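The Geltmont Household Water Office will extend its conservation program to 234 additional homes in June. Director Montserrat Iglesias said the first phase had shown that "small habits at the kitchen sink add up over a year."

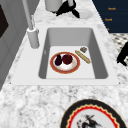
Participating households receive a meter reading every month. "Residents asked for plain figures, and we now provide them," Ms. Iglesias said. Applications are reviewed by Cadi Craddock at the Vidal Street office, which closes at 3 p.m.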